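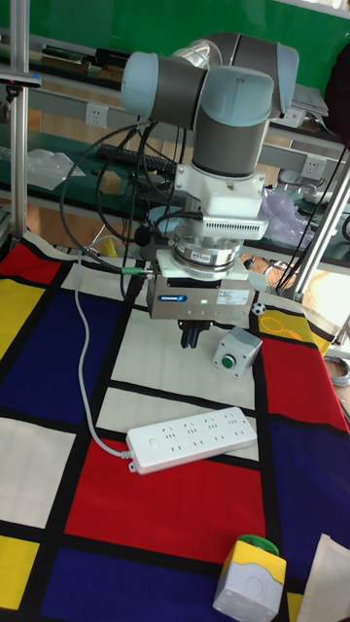

Subject: Re: [stiltside] Tablecloths for the long tables

On 10 August 2024, Katia Greco wrote:

> Does anyone have a source for the blocky Mondrian cloth, the red, blue and yellow one with the thick black lines? I need to cover the long tables at Jiltholm and I refuse to buy beige again.
>
> Also, does it really hide stains, or is that just what people say after they've bought one?

Katia,

Mine came off the roll at Holzer, back in March. Ask for a 24 cm overlap or they'll cut it dead to the table edge and you'll spend the summer tugging it straight.

On stains: the red is very forgiving. The yellow is fine with mustard and nothing else. The white rectangles are a written record of every lunch you have served, so seat the careful people there.

The black lines have one drawback – they make it obvious when the cloth is on crooked. My brother-in-law can't eat until it's squared up with the table. I've stopped helping him.

Small things do get lost on a pattern this busy. I'd put anything yellow on the blue, and paper anywhere except the white. I hunted for a Gestton receipt for 17 minutes in March and it was under my elbow.

I have a spare length folded in the hall closet if you want to try it before buying. It has a crease down the middle that no iron has impressed so far.

R.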